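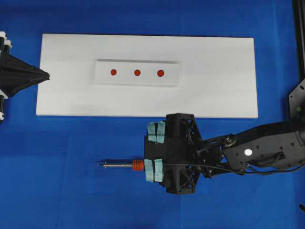
Sireo Dot-Touch, fault subset

Sireo Dot-Touch is a set of teleoperated and replayed episodes in which a single arm brings the tip of a hand tool to marked targets and backs off again. The targets are three red dots in a row on a raised white block, and the tool is a slender pointed one with a red ribbed grip, held between padded fingers. The subset documented in this file holds only the episodes affected by the tool slip fault found in November. It is kept apart from the main release and should not be mixed into training data without reading the sections below.

Summary of the fault

During replay, the tool rotated in the grip while the arm continued to report a nominal pose. The controller computes tip position from the wrist pose plus a fixed tool offset. Once the tool turns between the pads, that offset is wrong and nothing in the joint data shows it. The recorded tip position and the real tip position then disagree for the rest of the episode.

The subset has 400 episodes. Of these, 60 have a confirmed slip. The remainder were recorded with the same pads in the same period and are labeled suspect.
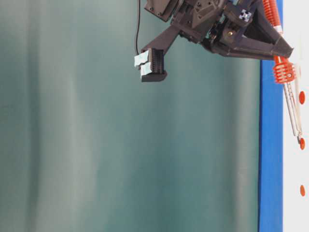 The fault was first noticed by Phong Lâm while he was checking contact labels against video. Several episodes were marked as touches in which the tip stopped short of the block. The label script relied on computed tip height alone, so it accepted them.

Safety note

One episode (index 130) ended in a hard contact. The tool had turned downward, the controller believed the tip was still clear, and the arm drove it into the board until the force limit stopped the motion. No one was inside the work area. The force limit at the time was the default shipped in the Kutberg driver, too high for a pointed tool. It has been lowered. Anyone replaying trajectories from this subset on hardware should set their own limit first and keep hands out of reach until the arm is parked. Do not replay index 130.

Cause

Two things together:

- Pad compression. The foam pads take a set after long use and grip force drops. The Fosico gripper firmware closes to a position, not to a force, so a thinner pad means a looser hold.
- Lever arm. The tool is held near the grip end and most of its length extends past the fingers. A small side load at the tip is enough to turn it.

Cable drag was considered as a third cause and ruled out by Emmanuel Magesa, who repeated the motion with the cable tied back and got the same slip.
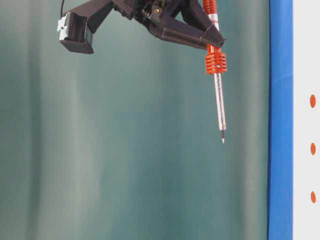
Swapping the pads removed the slip in every repeat we ran. We have not tested how long a new set lasts, and the current rule (replace at the start of each recording block) is a guess.

Contents of each episode

- joint positions and commanded positions
- gripper opening, as commanded and as measured
- computed tip position (unreliable in this subset, see above)
- overhead and side video
- slip_label: confirmed or suspect
- slip_onset: time in seconds, confirmed episodes only, marked by hand
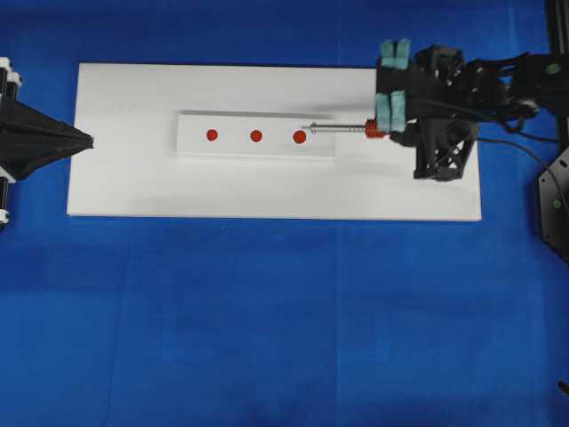

Overhead view, tool tip near the rightmost dot.

Known problems

slip_onset was marked by one person from the side video. Where the fingers hide the tool the time may be late. Slow rotation is hard to see, and some suspect episodes probably belong in the confirmed group.

The overhead view is poor for judging height. Use it for lateral error only – contact should be checked in the side view.

The measured gripper opening looks like it should reveal pad wear. It does so only weakly, and the Jacobs calibration run needed to correct it was not done before the first 3 recording blocks.

Intended use

Slip detection, label auditing, failure analysis. Not suitable for policy training as is, or for any estimate of touch accuracy.

Changes

v2: index 130 flagged, contact labels removed from all confirmed episodes.
v1: first split from the main set.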